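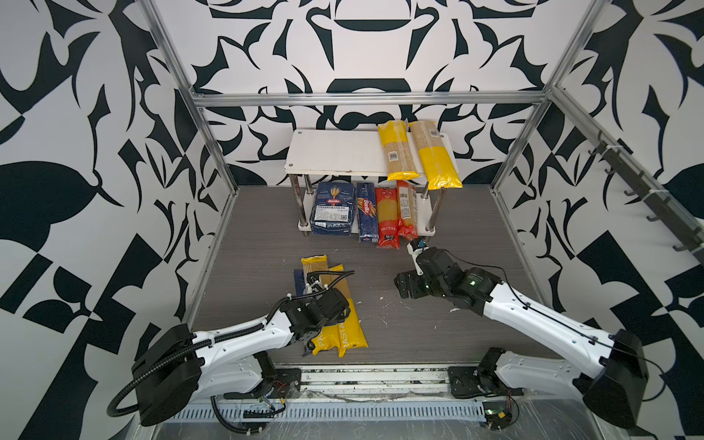
4.2 Filling the two-tier shelf

This section explains how to put dry pasta on the Lanley two-tier shelf. It is assumed that the shelf is already assembled as described in section 4.1, and that it stands on a flat table with its back side to the wall.

Before you start

Take all packages out of the shopping bag and lay them on their side in one pile, to the left in front of the shelf. Leave the area directly before the shelf free, so that your hand can reach the lower board without touching the pile.

Look at each package for small holes. A package with a hole must not go on the shelf. Please empty it into a closed jar (for example the Lemetti jar, order no. 729, not included).

Steps

1. Check that the shelf does not rock. If it rocks, turn the foot under the shorter leg until it stands firm.

2. Begin with the lower board. Put the packages there upright, in one row, with the front side to you. Boxes and bags may stand in the same row.

3. Place a stiff box between soft bags when you have one. A soft bag with nothing beside it will lean after some days.

4. Turn the bags with a clear window so that the pasta can be seen. You will then notice in time when a kind is almost finished.

5. Lay the long spaghetti packages flat on the upper board, side by side. They may lie a little at an angle.

6. Check the front edge. A long package is allowed to hang over the edge, but the heavier part must rest on the board. If you are not sure, push it back until it touches the wall.

7. Continue with the packages from the pile. Take always the top one first. Do not pull a package from underneath.

Note: Packages with the same color are easily mixed up. Read the name of the shape and the cooking time before you put two yellow or two blue ones together. In our test kitchen we had one kind for 9 minutes and one for 11 minutes in almost the same bag.

Note: The best-before date is often printed on the back or on an added label. Put the package with the earlier date where you take it first.

Caution: Do not load the upper board with more than 13 packages. Do not place glass jars on it.

Caution: Opened bags must be closed with a clip (Hinds clip or similar) and should stand on the lower board only.

Cleaning

Wipe both boards with a damp cloth once a month and let them dry before you put the pasta back. The chrome legs can be wiped with the same cloth. Do not use scouring powder, it leaves dull marks on the white surface.

If a part is missing or damaged, please write to Proltden customer service and mention the number of this section.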